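**Where do you all keep your sponges? (small rack, bird wallpaper, too many colors)**

Posted by Ratree Meesuk, February 11, 2018

Hi everyone! I finally have a proper spot for cleaning stuff and I'm so happy with it – a white wire rack with three wooden shelves, and bullfinch wallpaper on all three sides (red breasts, pinecones, snow, I love it!). What I can't settle is how to arrange the sponges. I have yellow, orange and green ones. Do you sort by color, by job, or just by whatever fits?
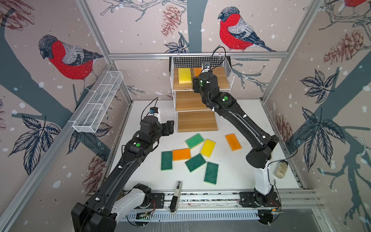

Yellow and orange up on the top shelf, wire basket on the left wall.

The top shelf is the widest, so that's where I'd like most of them to go. Also, is bare wood OK under sponges? I bought a 16-pack from Bondano and would rather not ruin the shelves in the first month.

---

**Krum Stojanović**

Love those birds! Sort by job, for sure. In our kitchen green is pots, yellow is dishes and orange is counters and the sink. Any code works as long as everybody at home knows it (tape a note inside a cupboard door for a week or two). Keep the ones you grab most on the middle shelf and the spares on top. 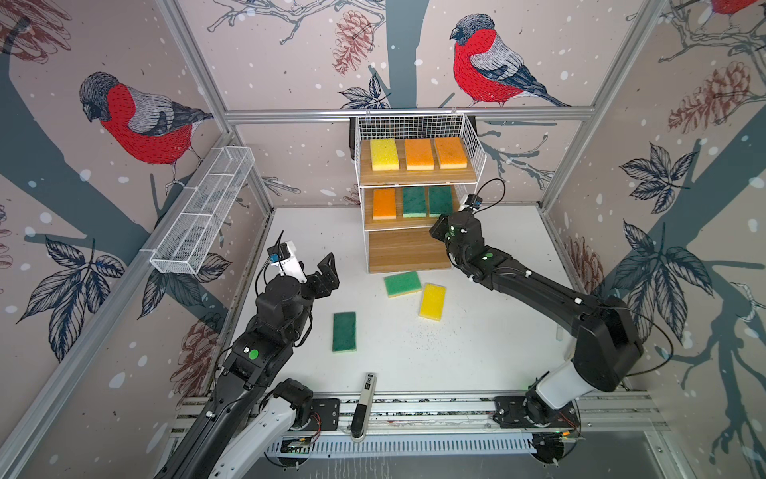
*Photo: Ratree Meesuk / Sangkhawat home help board*

With this many out, I'd give each shelf one color. The middle one has orange and green together, and the bottom one is free, so the greens could all move down there. Wipe up those dark crumbs on the tabletop before you put the loose ones away – crumbs get into the scrubby side and then scratch your glasses!

---

**Lingyun Long**

just use the basket

---

**Rutilio Carrillo**

About the wood: squeeze them out really well and stand them on edge, and you should be fine. I rubbed mineral oil into mine last August, two thin coats, left overnight between coats. Water beads right up on it now, it's great! For anything still dripping I'm with Lingyun, wire mesh lets the air through. Put a saucer under it the first few times.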